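Gratby Adds Gray and Dark Red to Its Everyday Cap Line

FOR IMMEDIATE RELEASE
2020-04-12

VIEIRA – Gratby, the maker of casual headwear, is adding two colors to its everyday cap line. The Flusero cap will be sold in gray and dark red through the company's online store and at the Zatov outdoor shops.

The Flusero is a soft cap with a curved brim. It has no stiff panel in the front, so the crown can be folded flat and put in a coat pocket or a bag. Gratby first sold the cap in February in navy only, in a run of 200. Customers who wrote to the company afterward asked most often for a gray one. Dark red came second.

Both new colors are cut to the same pattern as the navy cap. The adjustable strap at the back is unchanged. The sweatband is now sewn with a double seam after a few early buyers reported loose threads.

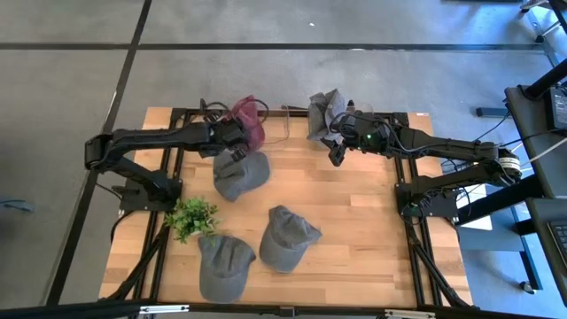 Caps in the new colors are shipped folded, in a paper sleeve, with no box. A cap that has been folded for some time will show creases when it is taken out. These can be worked out by hand or with a little steam. Gratby advises against ironing the brim.

The paper sleeve replaces the carton used for the navy run. Up to 9 sleeves fit in one of the company's small mailers, which should make group orders cheaper to send. Clubs, shops and workplaces that want a single color may order it by the mailer. Mixed mailers of gray and dark red are also available, and the buyer can choose how many of each to include.

The cap comes in one adult size, which adjusts up to a head measurement of 66 centimeters. A children's size is being tested, but no date has been set for it.

Care instructions are printed on the inside label. The cap should be washed by hand in cool water, pulled into shape while damp and left to dry away from direct heat. The dark red cap should be washed separately the first few times.

Orders for both colors are open now. Online orders leave the Vieira workshop within four working days. Zatov shops will take orders by phone and will hold caps for pickup where local rules allow. Buyers who have an open order for a navy cap may change the color at no charge until the order has been packed.

Unworn caps can be returned or exchanged in the usual way. The paper sleeve does not need to be sent back with the cap.

About Gratby
Gratby designs and sews caps and other soft headwear in Vieira. Its products are sold online and through Zatov outdoor shops.

Press contact
Gratby Press Office, Vieira
Product samples are available to the press on request.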